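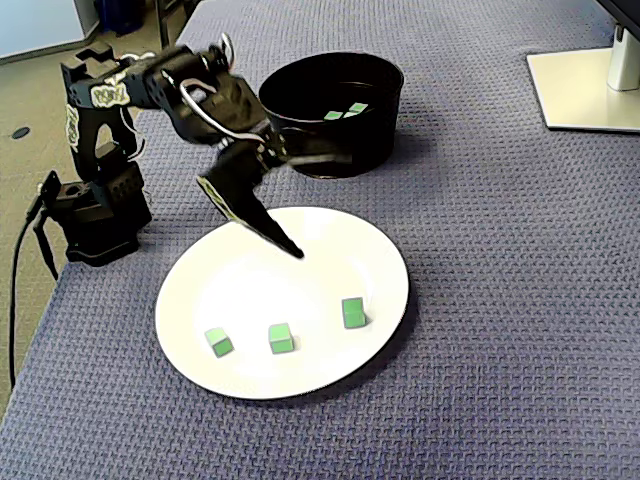

Section 4. Installing and Leveling the Korkenden Countertop Dishwasher

4.1 Before you start

Read this section through once before moving the appliance. The installation takes less than an hour if the faucet adapter fits your faucet without an extra ring. Two people are needed to lift the appliance onto the counter. Do not lift it by the door handle or by the inlet hose.

Parts supplied in the accessory bag:

Inlet hose with quick connector
Drain hose with hook
Faucet adapter, with two rubber washers
Leveling feet (4)
Lower rack plate supports (2)
Salt funnel

You will also need a tape measure, a small spirit level, a dry cloth and an adjustable wrench.

CAUTION: The appliance must be connected to a grounded outlet. Do not use an extension cord or a multi-outlet adapter. If the plug does not fit the outlet, have the outlet replaced by an electrician. Do not change the plug.

4.2 Choosing the location

1. Select a flat, rigid surface next to the sink. The surface must carry 46 kg, the weight of the appliance when loaded and filled.

2. Measure the distance from the back edge of the counter to the front edge. Leave at least 11 cm free behind the appliance for the hoses. A hose that is pressed flat against the wall will slow the fill and may trigger code E2 (see Section 9).

3. Check the height under any wall cabinet. Steam leaves through the vent above the door at the end of the drying phase. Unsealed cabinet bottoms can swell over time and should be fitted with the vapor strip, sold separately under the Fellamham accessory line.

4. Keep the appliance away from stoves, radiators and direct sun.

Note: Do not place a tablecloth, mat or towel under the appliance. Soft material lets the feet sink unevenly and blocks the air gap under the base.

4.3 Fitting the feet and leveling

1. Lay the appliance on its back on a folded blanket. Remove the two strips of transport tape from the base.

2. Screw in the four feet by hand until they stop, then back each one out two full turns.

3. Stand the appliance upright in its final position.

4. Open the door and place the spirit level on the door sill, first left to right and then front to back.

5. Turn the feet until the bubble is centered in both directions. Front to back matters most - if the appliance leans forward, water collects at the door seal.

6. Close the door. It should latch with light pressure. If it has to be pushed hard, repeat step 5.

4.4 Connecting the water

1. Unscrew the aerator from the faucet. Clean the threads.

2. Place one rubber washer in the adapter and screw the adapter on by hand. Tighten by a quarter turn with the wrench, using the cloth to protect the finish.

3. Pull back the collar on the quick connector, push it onto the adapter and release the collar. Tug once to check that it is seated.

4. Open the cold tap slowly. Look for drips at the adapter and at the rear inlet.

5. Hang the drain hose over the edge of the sink with the hook. The end of the hose must not sit below the water line in the sink.

Supply pressure must be between 46 and 700 kPa. Homes with a pressure above this range need a reducing valve. Homes on a tank supply may be below it, and the fill phase will then be longer than shown in the program table.

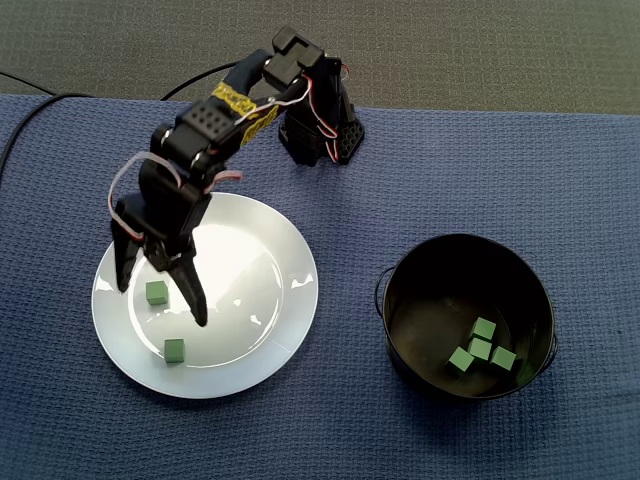
4.5 Setting the racks

The lower rack takes dinner plates up to 27 cm across. The Yau rack insert, included with the larger model only, adds a second row for saucers and small bowls.

1. Clip the two plate supports into the slots on the lower rack. The longer prongs face the rear.

2. Load plates upright with the eating surface toward the center. Leave every second slot open for deep plates.

3. Turn the spray arm by hand. It must make a full circle without touching a plate or a handle.

4. Place cups upside down on the side shelf, at a slant so that water runs off the base.

CAUTION: Knives and other pointed items must be placed with the tip down or laid flat.

Melamine plates can be washed on the Light program. Hand-painted plates, crystal and anything with a glued handle should be washed by hand.

4.6 First run

1. Add 200 ml of water to the salt container, then fill it with dishwasher salt using the funnel. Wipe away spilled grains at once - salt left on the steel floor can cause pitting.

2. Fill the rinse aid chamber to the line.

3. Leave the racks empty. Close the door, open the cold tap and select the Homo program. This is the even-temperature cycle, marked H on the panel.

4. Press Start. Filling begins after a short delay.

5. When the cycle ends, close the tap and press the relief button on the quick connector before removing it.

A small amount of water may remain in the filter well after the first run. This is normal and keeps the seals from drying out. If water covers the filter, check the drain hose for kinks and go to Section 9.3.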